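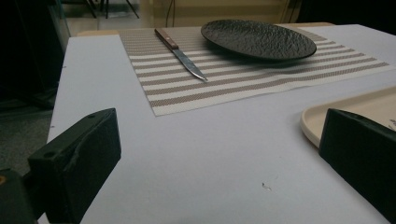 藍の甕の表面にできる泡(藍の花)が減ったときは、すぐに石灰を足したほうがよいのでしょうか。

まず混ぜないで匂いをかぎ、試験紙で液のアルカリの強さを調べます。酸っぱい匂いがして試験紙の色が薄いときだけ、石灰を少し足します。試験紙の色が十分に濃いときは石灰を足さず、ふすまを煮て冷ましたものを入れて、翌朝まで待ちます。

工房ノート > 染色 > 藍 > 大きい甕
ノート内を検索 キーワードを入力 検索

四月、金曜日、朝

大きい甕(スクスティネと呼んでいるほう)の様子がよくないです。容量はほぼ300リットルですから、失敗すると捨てる場所にも困ります。急がないで、順番に確かめることにしました。

開けたときの表面は、紫がかった膜が半分くらいで、真ん中の泡は小さく、指で触るとすぐに消えました。先週の泡はもっと固くて、スプーンですくえるくらいでした。液の色は、白い小皿に取ると茶色に近い黄緑です。もう少し赤い茶色になってほしいです。匂いは、いつもの甘いような、動物小屋のような匂いの後ろに、少しだけ酸っぱさがあります。フレイザーさんにもかいでもらいましたが、酸っぱさは感じないと言いました。彼は風邪のあとなので、この意見は半分だけ採用します。

試験紙の色は、見本の濃いほうから数えて隣の色との間でした。弱くなっていますが、危ないところまでは行っていません。私は前に、このくらいのときに石灰をたくさん入れて、甕を一つ眠らせてしまいました。布を入れても青くならず、液の中に藍はあるのに使えない、という状態が長く続きました。そのときのノートを読み直しましたら、「念のためもう一さじ」と自分の字で書いてありました。今回は念のためのさじは禁止にします。

やったこと

・混ぜる前に、表面の膜を網で端に寄せて、液だけを小瓶に取りました。
・ふすま100グラムを水で煮ました。焦がさないように弱い火で、どろどろになるまで。ふたをして、手で触って熱くない温度まで冷ましました。
・甕に入れて、底から静かに混ぜました。空気を入れないように、棒は水面から出しません。
・石灰は5グラムだけ、少しの液で溶いてから入れました。酸っぱい匂いが少しありましたので、ゼロにはしませんでした。
・毛布を巻き直して、ふたをしました。

石灰はルイス・オルテガの袋を使いました。前の袋より粒が細かくて、同じさじでも重さが違います。さじで量るのをやめて、必ずはかりを使ってください。袋の口はきちんと閉じること。昨日は少し開いていました。開いたままの石灰は空気で弱くなりますから、弱い石灰で調整すると、次に新しい袋を開けたときに入れすぎになります。

試し染め

混ぜてすぐに染めると沈殿が布につきますので、昼まで待ちました。綿の小さい布を4枚、水に浸してよく絞ってから、順番に入れました。布の番号は油性ペンで書かないで、糸の結び目で区別しています(ペンは前に消えました)。

一枚目は短く。上げたときは黄緑で、空気に当てるとゆっくり緑、それから青になりました。変わる速さが遅いです。元気な甕では、絞っている間にもう青くなり始めます。
二枚目は長めに。色は一枚目とほとんど変わりません。長く入れても濃くならないのは、使える藍が少ないためだと思います。
三枚目は短い時間で繰り返しました。これが一番よい色です。少し灰色がありますが、薄い色の注文には使えるでしょう。
最後の布は、ふすまが沈んだあとの上のほうの液で染めました。むらが一番少ないです。深く入れないほうがきれいに染まるということは、底がまだ落ち着いていないという意味かもしれません。

水洗いのあと、乾いた布を窓のそばと棚の中に分けて置きました。色の比較は来週、乾いた状態でします。濡れているときの色はいつも私をだまします。

クレイグさんへの返事

クレイグさんから、ウレントの麻糸を今月中に大きい甕で染められますか、という質問がありました。今の答えは「まだ決められません」です。麻は色がのりにくいので、弱い甕で回数を重ねると、外側だけが濃くなって、こすると落ちます。小さい甕なら今でも染められますが、かせの長さが入りません。かせを分けて小さくする方法もあります。しかし分けると、色をそろえるのが大変です。私は待つほうに賛成です。シェンガさんは分けるほうに賛成で、彼女は手が速いですから、本当にできるかもしれません。月曜までとは言わず、甕が戻ってから相談しましょう。

温度について

夜の温度が下がっていることも原因かもしれません。暖房を切るのが早くなってから、朝の甕の横を触ると、南側と壁側で違いがはっきりわかります。壁側が冷たいです。温度計は真ん中にしか入れていませんでしたので、記録の数字だけを見ると問題がないように見えます。壁側にもう一本入れました。ひもが短くて、ふたが少し浮きます。長いひもに替えること。

グロンドセンの工房では、冬に甕の周りにもみがらを詰めるそうです。イシュベルさんが見てきて教えてくれました。ここにはもみがらがありませんが、古い毛布と段ボールは十分あります。床からの冷えには、板を一枚入れるだけでも変わると思います。ただ、液が入ったまま甕を動かすことはできませんから、これは次に甕を建てるときの話です。忘れないようにここに書きます。

夕方の記録

ふたを開けると、表面の膜が少し厚くなっていました。泡はまだありません。匂いの酸っぱさは、あると思えばあるし、ないと思えばないくらいです。試験紙は昼より少しだけ濃くなりました。色の読み方は人によって違いますので、同じ人が同じ窓の前で読むのがよいです。今週は私が読みます。

今夜は何も足しません。混ぜるのも明日の朝に一回だけです。ジーニーさんが朝早く来ますので、お願いを書いておきます。

ジーニーさん、
ふたを開けたら、まず匂いをかいで、感じたとおりの言葉でこのノートに書いてください。「変」でもよいです。それから混ぜる前に表面の泡の大きさを見てください。混ぜたあとの泡は空気の泡ですから、記録になりません。棒は甕の右にあるほうを使ってください。左のは小さい甕の棒で、液を混ぜたくありません。布は何も入れないでください。

訂正:上に「動物小屋のような匂い」と書きましたが、フレイザーさんの指摘では「牧場」のほうが正しいそうです。どちらでも私には同じ匂いですが、日本語の表の項目は「牧場」にそろえます。

残りの作業
小瓶の液の色を明日もう一度見る。ふすまの残りが少ないので注文する。網の柄が緩んでいる。手袋、左手ばかり残っている。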